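Open Day at the Plinomlow Robot Lab: Frequently Asked Questions

Updated May 2023

What is the open day?

Once a year Plinomlow opens its main lab to the public. You can walk through, watch the two-arm robot work on everyday objects, and talk to the people who run it. It is not a trade show and nothing is for sale.

Do I need a ticket?

Yes. Tickets are free, but we stop at 100 visitors per session. Book through the Ladiner visitor page and bring the confirmation on your phone or on paper. We can't admit people at the door once a session is full.

How long does a visit take?

Each demonstration runs 34 minutes, including questions. Most people stay longer to look at the posters in the hallway. There are 3 sessions during the day, and the program is the same in each.

What will the robot be doing?

Picking and sorting. The arms work over a table with bins and baskets on it, and the objects are ordinary household and office things. Soft items and cables are mixed together on purpose, as they are harder to grasp than boxes or blocks. 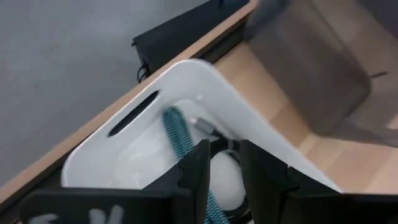 Gripper fingers at the basket, with cables and soft white items inside.

Is the demonstration live?

Yes, every part of it. Nothing is played back from a recording. That means the robot will sometimes miss, drop an item, or stop. When it stops, an operator checks it and starts it again, which can take a minute or two.

Is the robot controlled by a person?

Some of the time. The first part of the session is run by an operator, and the second part is run by the software we developed in the Drorance project. The operator tells you when the switch happens.

How close can I get?

Visitors stay behind the floor tape while the arms are powered. Only staff go past it. Children need to be with an adult at all times.

I won't be able to see much from the tape. Is there a screen?

There is one, showing the view from the wrist camera. You can also learn a fair amount from the arms themselves.

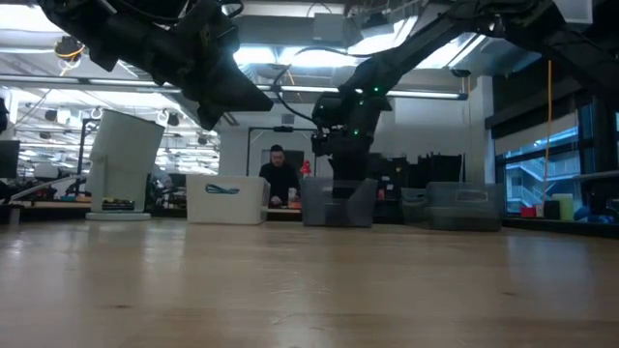 Standing places are first come, first served, and we ask taller visitors to let others through to the front. The arms come in from above the table, so there is usually something to see from farther back as well. Look for the two small green lights on the wrist of the right arm if you lose track of where it is. Staff can repeat a step during question time if you missed it.

Can I take pictures or video?

Yes, for personal use, without flash. Please leave other visitors out of your pictures unless they agree. Tripods stay in the coat room.

Can I bring something for the robot to pick up?

Sorry, no. We get this question every year. Objects are checked before they go on the table, and there is no time for that between sessions.

Is the lab wheelchair accessible?

Yes. Use the Edwards entrance, where there is a ramp and an elevator. The lab is on one level. If you need a seat during the demonstration, tell the front desk when you arrive.

Is it loud?

Not very. You will hear the motors and people talking. The overhead lighting is bright — if that bothers you, bring a cap or tinted glasses.

Where do I park?

The Edwards lot has 340 spaces and is free on the open day. The lot behind the lab is for staff only.

Can I bring a school group?

Groups need to book as a group, through the same Ladiner page. Choose the first session if you can, as it tends to fill more slowly. Put the age of the students in the notes box.

What if I can't make it?

Please cancel your ticket on the booking page so that someone on the waiting list can have it. You can cancel until the session starts.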